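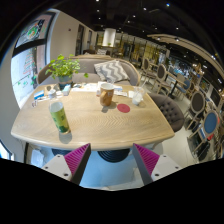
咖啡店的堂食用杯长期被当作一个简单的二分问题处理：一次性，或者可重复使用。既有文献多数沿用这一划分，以便估算废弃物数量，或评价押金、折扣等措施的效果。这种划分在收银台前够用，到了桌面上就显得粗糙。以图1为例，浅色木桌上放着一个高身的随行杯状容器，杯身为黄绿色，印有图案；靠近桌子中央另有一只棕色马克杯，内壁白色，把手较粗。若按二分法登记，两者很可能归入同一类。但一只高身容器和一只带把手的马克杯在使用方式上有不少差别，各自归谁，单看外形也无法判断。本节讨论的就是这类归属不明、用途重叠的情形如何进入观察记录，以及它们对停留行为的分析有什么影响。

3.1 研究地点

观察在Menovach市的6家咖啡店进行。其中一部分门店属于连锁品牌Wellbridge，其余为独立经营，包括位于旧城区的Mirno。选择这些门店时主要考虑三点：店内提供陶瓷杯堂食；允许顾客携带自己的容器；店主或店长同意研究者在营业时间内就座记录。规模最大的几家Wellbridge门店设在办公楼底层，午前和午后客流集中，顾客多数独自前来或与同事同行。Mirno面积小得多，座位沿窗排开，熟客占比较高，店员往往在顾客开口之前就知道要做哪一种饮料。

各店对自带容器的做法并不一致。Wellbridge有统一的书面规定，凡自带容器均可享受折扣，由收银系统自动扣减；店员只需判断容器是否清洁、容量是否与所点规格相符。独立店没有成文规定，折扣与否常由当班店员决定。Mirno的店主在访谈中表示，他更在意杯口能不能放进蒸汽棒下面的接杯位置，价格上的优惠在他看来是次要的。这一差别影响到后来对点单记录的使用：Wellbridge的收银数据中可以直接检索到自带容器的订单，独立店则只能依靠现场记录。

还有一点需要交代。研究地点均为有固定座位的门店，外带窗口和市集摊位不在范围之内。外带场景中的容器选择已有较多讨论，且顾客取杯后即离开，桌面使用的问题并不存在。

3.2 观察程序

观察持续8周，时段覆盖早间开店至傍晚，不含夜间。Archana Thakur与Panya Wongsuwan负责全部现场记录，两人轮换门店，使同一家店不会始终由同一人观察。观察者选择能看到多数座位而又不妨碍通行的位置，点一份饮料，以普通顾客的身份就座；店门口张贴了研究告示，顾客询问时如实说明。

记录以“桌次”为单位。一个桌次从顾客落座开始，到最后一位同行者离开为止。中途有人加入或离开，不另起桌次，只在备注栏注明。换桌的情况较为棘手：有的顾客先坐在靠门处，等靠窗位置空出后再移过去，饮料和随身物品一并带走。我们把这种情形视为同一桌次的延续，并登记新的座位编号。如果两位互不相识的顾客共用一张大桌，则按两个桌次分别记录，桌面容器也分开登记。

每个桌次登记的内容包括：座位类型、同行人数、落座与离开时间、桌面上可见的全部容器、主要活动，以及离开时容器的去向。主要活动分为交谈、阅读、使用电脑、用餐和其他，允许同时选择多项。容器去向分为留在桌上、送回回收台、随身带走和无法判断。最后一项起初没有设置，试观察期间发现店员收桌常常早于顾客离开，观察者无法确认某只杯子究竟由谁取走，于是补入。

最终纳入分析的桌次共687个。落座或离开时间缺失的记录已剔除，观察者换班时仍未结束的桌次也不计入。后者会使停留时间很长的桌次在样本中偏少，第5节讨论局限时再作说明。

3.3 容器的分类与编码

编码表经过多次修改。最初的版本由Santosh Chaturvedi根据外带杯研究中的常用类别编制，只有一次性杯、店用杯和自带杯。这一版本的好处是易于比较，问题则在第一周就出现了。观察者经常写下“店用杯？”或“自带杯？”，问号的数量多到无法在事后逐一清理。

问题的来源主要有几种。第一种是门店售卖的杯具。Wellbridge在柜台旁出售Hollmann生产的随行杯，店内试饮活动也用同款容器。一位顾客面前放着这样一只杯子，可能是刚买的，可能是多年前买的，也可能只是店里借给他用的。第二种是店用杯本身样式不一。独立店的陶瓷杯往往分批添置，有的印店名，有的没有，还有熟客寄存在店里的杯子，平时与店用杯放在同一个架子上。第三种是水杯。顾客自带的水壶和随行杯在外形上差别有限，有些整个桌次都没有打开过，有些先装水，喝完后又拿去柜台续咖啡。

修改后的编码表把外形与归属拆开，分别登记。外形只记录观察者能够看到的特征：有无把手，有无盖，杯身高矮，是否透光，表面是否有图案。归属另设一栏，取值为“店方”“顾客”“不明”，并要求填写依据。可以接受的依据包括观察到店员端上、观察到顾客从包中取出、杯身印有店名，以及与顾客或店员的交谈。仅凭外形推断不算依据，此时必须填“不明”。

用途同样单独登记，分为正在饮用、放置未用和盛放他物。盛放他物的情况比预想中多见，主要是把用过的糖包、搅拌棒和纸巾塞进空杯。有些顾客在饮料喝完之后把杯子推到桌角，几乎不再碰它，但也不让店员收走。编码时我们将其归入放置未用，并在备注中写明店员是否询问过。

编码一致性由Thakur与Chaturvedi共同检查。两人各自根据现场笔记对同一批桌次独立编码，对不一致之处逐条讨论。外形一栏分歧很少，集中在“高身”与“矮身”的界线上，后来改为以店内最常用的马克杯为参照，明显高于它的记为高身。归属一栏的分歧主要出现在依据的取舍上。例如顾客对店员说“还是用这个”，这句话能否说明杯子属于顾客，两位编码者意见不同。讨论后的处理是，这类话语只作为辅助依据，单独出现时仍记为“不明”。

3.4 访谈

在观察之外，Umesh Kashyap对各店的店长或店主进行了访谈，每店一人，共6次。访谈在店内进行，多安排在下午客流较少的时候，使用半结构提纲，内容涉及杯具采购、清洗和损耗、收桌的时机，以及店方如何看待久坐的顾客。应受访者要求，Wellbridge门店的访谈不引用具体店名。

访谈提纲中没有直接询问“您是否希望顾客少坐一会儿”。预访谈时问过类似的问题，得到的回答都很客气，对分析没有帮助。改为询问“什么时候会去收杯子”之后，受访者谈得具体得多。一位Wellbridge店长说，按公司要求空杯应尽快收走，但她会看顾客的杯子是不是还放在手边，放在手边的就先不动。Mirno的店主则说，店里人手不够，除非没有干净杯子可用，否则不会专门去收。“有人把杯子拿过来，我谢谢他；不拿过来，我过一会儿去拿。”

清洗能力在访谈中被反复提到。独立店多使用小型洗杯机，一篮洗完之前下一篮只能等着，忙时店员会改用手洗。店方因此并不反对顾客使用自己的容器，尤其是在周五下午，那是多数门店一周中杯具最紧张的时候。Wellbridge的受访者较少谈到清洗，更关心自带容器的规格，因为容量不标准时，店员需要先用店里的量杯做好再倒入，反而多洗一件。

3.5 初步结果

停留时间与容器外形之间的关系，在不同门店方向并不相同。办公楼底层的门店里，桌面上只有店用马克杯的桌次通常较短，顾客喝完即走；出现高身带盖容器的桌次则较长，主要活动多为使用电脑。Mirno的情况相反，使用马克杯的熟客坐得最久，而带着随行杯进店的多半是赶时间的人，坐下只是为了等饮料，或者回复几条消息。如果把各店数据合并，两种趋势相互抵消，容器外形看上去与停留时间没有关系。因此后文的分析一律按门店分别进行，再作比较。

同一桌面出现多种容器的桌次值得单独讨论。按原来的二分法，它们只要不含一次性杯，就与单一容器的桌次没有区别。拆分编码之后可以看到，其中相当一部分属于一人多杯：店方的杯子装咖啡，自己的容器装水，两者交替使用。另一部分属于多人共桌，各自的容器选择不同。还有一小部分在现场无法确定是哪一种，例如同行者已经离座，去了柜台或洗手间，桌上的东西仍在。观察者在这种情况下须等到该同行者返回再填写用途栏，如始终没有返回，则填“不明”。

一人多杯的桌次中，店方杯子被收走后顾客继续停留的情况较为常见。收杯在访谈中被部分店长视为一种含蓄的提醒，但从记录看，只要桌面上还有顾客自己的容器，这种提醒的作用就很有限。有顾客在店员收走杯子后立即拧开自己的容器，也有顾客把容器往桌子中间挪了挪，然后继续看书。仅有店方杯子的桌次则不同，杯子被收走后，顾客或是很快离开，或是起身再点一份。Marcelle Bailly在公共阅览室的研究中提出过“占位物”的概念，指那些使用者借以表明座位仍在使用中的小件物品。咖啡店桌面上的杯子显然也有这种功能，只是它与消费行为绑在一起，比书本或外套更含糊：一只空杯既表示“我点过东西”，也表示“我已经喝完了”。

容器归属为“不明”的桌次没有从分析中删除。删除这些记录会使样本偏向那些与店员有较多互动的顾客，因为归属的依据多数来自落座初期的交接过程，在自助取杯的门店里，这一过程往往不发生在观察者的视线之内。我们保留了这一类别，并将它与另外两类并列比较。就活动类型而言，“不明”一类更接近“顾客”一类，阅读和使用电脑的比例较高；就容器去向而言，则介于两者之间。

座位类型也有一定影响。沿窗的单人座上，顾客倾向于把容器放在靠玻璃的一侧，把近身处留给电脑或书；小方桌上的容器位置较为分散。大桌共用时，容器常被放在两组顾客之间，起到分界的作用。由于座位与门店高度相关，单人座又集中在Mirno，目前的数据还不足以把座位的影响与门店的影响分开。第4节将对有多种座位类型的Wellbridge门店单独建立模型，并以落座时段作为控制变量。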